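Tendach Student Robotics Forum > Laboratory Automation Project > Glassware task, scoring rules

tendach_lab_lead
Posted 27 March 2024

Members of the Skaremier section are asked to review the proposed rules for the glassware task before the course staff approve them. Each team will be allowed 200 seconds per trial. A trial ends when the arm has returned to its home position. Contact with the beaker will carry a deduction of two points.

verov_section_b
Our section supports the time limit but objects to the deduction. Light contact does no harm, and the rule as written treats a touch and a spill as the same fault. We request separate penalties.

penalver_team
We respectfully disagree with Section B. The Peñalver bench recorded 74 trials in November, and almost all of the spills began with a light touch. A single penalty is easier to judge and should remain.

verov_section_b
The November trials used the old gripper pads. Those results should not decide a rule for the present equipment.

tendach_lab_lead
Both positions are noted. The starting layout is as follows, and teams should match it before requesting a judge. The rod stands in the rack near the far end, the beaker is placed in front of the rack at its near left corner, and the black cloth is taped down. 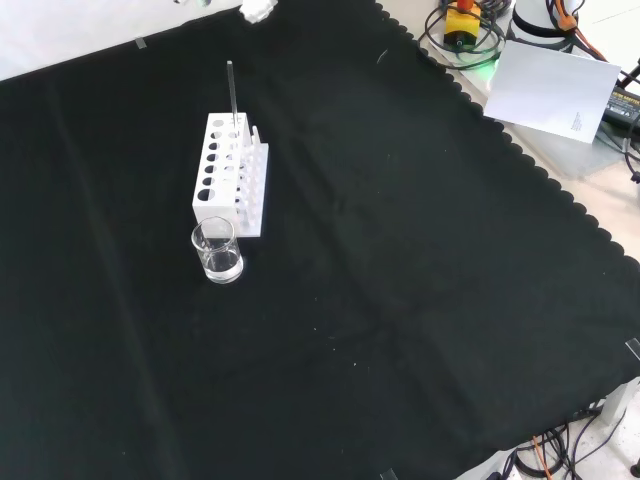 skaremier_13
Would the lab lead please clarify whether a team may restart a trial if the arm stops on its own before any contact is made? The draft says nothing on this point, and our section lost a full session over it last term.

tendach_lab_lead
One restart will be permitted, with the clock reset. The wording will be added to section 13 of the draft.

penalver_team
We accept the restart rule. Our objection to separate penalties stands.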